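Reference > Automation > Domestic and light shop robots > Two-arm tabletop machines
Entry by Ildikó Csonka, last revised February

Two-arm tabletop robot (chore use)

A two-arm tabletop robot is a pair of jointed arms fixed to a bench or frame, each ending in a gripper, meant for small jobs a person would do sitting down. Sorting, packing, clearing up, passing parts. Sometimes called a bimanual cell. The question most readers bring to this entry is whether such machines can do chores yet. Short answer – a few, slowly, on a good day, with someone nearby.

Layout

Arms usually face each other or stand side by side. Cameras go on the wrists, often with another one overhead. Walls are kept plain becuase busy backgrounds confuse the software. Grippers are mostly two-finger types, cheap and easy to replace. Hands with more fingers exist but break more and cost more, and few shops bother.

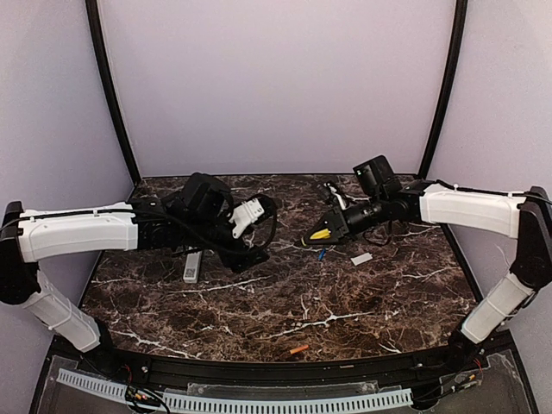
Two-arm cell with small items on a marbled tabletop.

Work at hand

Small-item handling is the standard test. Pens, sticks, caps, clips, short tubes. Easy for a child, hard for a machine. A thin thing lying flat gives the fingers almost nothing to get under, and a narrow one rolls or skids if the first touch is off. Patterned surfaces add trouble, as veins and blotches can be read as edges of objects.

Passing an item from one gripper to the other is harder again. Both arms must agree on where the thing is, and one must let go at the right moment. Early letting go means a drop. Late means a tug of war. The Marero bench trials, run by Kornél Barta, scored handovers seperately from pickups for this reason. A machine got 3 tries per item, then the item was marked failed and moved by hand.

Household use

Limited. The Losora test kitchen gave one cell a 30 minute slot each evening, to clear a counter of odds and ends into a tray. It managed on tidy evenings. Crumbs, wet spots and anything see-through stopped it. Laundry was tried and dropped. Folding a towel worked if the towel was laid out flat first, at which point most of the chore is done anyway.
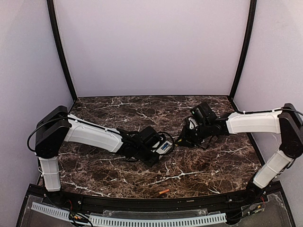
Arm-to-arm clearance is a separate problem, and one that takes up much of the setup time. Two arms sharing a small table can foul each other, or each other's cables, and software that plans one arm at a time will not see it coming. With the gripper ends as close as they are over the brown tabletop, a cable loop on one wrist comes near the tip of the opposite gripper. Remedies include slower speeds, tied-down cabling and a no-go zone in the middle. The last one rules out handovers, so it's rarely used for chore work.

Shop-floor use

Further along than the home. Parts come in known sizes, lighting stays put, and the bench can be arranged to suit the robot. Nustidari, a maker of small fittings, put a cell on kitting – filling trays with parts for the next station. Noel Samonte's notes on the trial give roughly 4 trays an hour at the start. Slower than a person. Kept running anyway, mainly on the evening shift. Mixed bins still went to people.

Choo, a repair shop chain, tried the same sort of machine for sorting returned screws and clips and gave up. Too many odd parts.

Criticism

Demos are often picked from many takes. Mimoza Zupan has argued that a chore should count as done only if the machine also sets up and cleans up after itself, a rule under which very few would pass. Others call that too strict, as a dishwasher doesn't load itself either. No agreed standard at time of writing.

See also: Gripper; Bin picking; Kitting; Teleoperation

Comments

Bence Magyar: The Nustidari section should say what size the trays were. 4 an hour means nothing otherwise.

benchrat: We run one of these at work. Cable snags are the whole job some weeks. Would like more on how people route theirs.

Ildikó Csonka: Bence – fair point, will add if I can find it. The notes I have don't say.

pell_m: So still no laundry then. Ok.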